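The Year of the Small Chair

Big sofas are out. Or going out, anyway. Ask anyone who rents in Ondale, where a one-room place now eats most of a paycheck and the stairwells were built for thinner furniture.

Leif Bråten sold 400 armchairs last year from a shop the size of a garage. Three-seaters? He stopped ordering them in December. "They come up the stairs and go right back down," he says. Round backs, low arms, gray or mustard. Gray wins, allways. 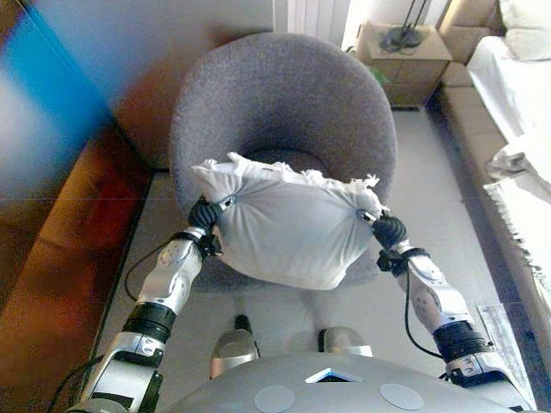

A white pillow and a round gray armchair.

Price is the sore spot. A decent reupholstered chair runs $400, a new one from Minau can hit $1000 — and thats before delivery. Sandamali Mondal buys only used. She checks the legs first, then the webbing, then sniffs the seat. Smoke never leaves, she says. Walk away.

Fabric next. Bouclé pills. Velvet shows every cat. Wool blends hold up, cost more, and Bråten has two rolls left until spring.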